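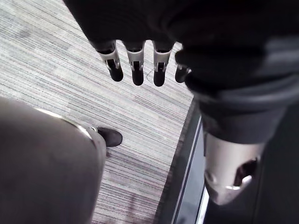
Joint encoders against fingertip pads: first numbers

Thursday, April 29, 2021

The question for this round was whether finger joint angles alone can tell us when a fingertip has met a soft floor covering. The hand has rounded black pads at the tips and hinged segments above them, so any contact load has to pass through the linkage before the encoders register it. On hard flooring that works well enough. On carpet the pile gives first, and the signal arrives late.

Method: the hand starts pointing down over the striped carpet, fingers side by side, and descends at constant speed with the finger motors held at low stiffness. Contact is declared when any joint deviates from its commanded angle by more than 2 degrees. A force plate under the carpet gives the reference time.

We ran 422 descents and kept 393. The rest were dropped for logging gaps. Median delay against the plate was around 11 milliseconds, with a long tail that I have not yet explained. Trinidad Lumbao suspects friction in the hinge pins. My own guess is the sleeve, which bunches at the cuff and may load the outer finger.

The detector is the one from the Huvedport code with the filter removed. Putting the filter back made the tail shorter and the median worse.

Next month I will repeat the runs with the sleeve pinned back, then try the looped carpet from Letthorpe. Raw logs will go up in May once the timestamps are cleaned.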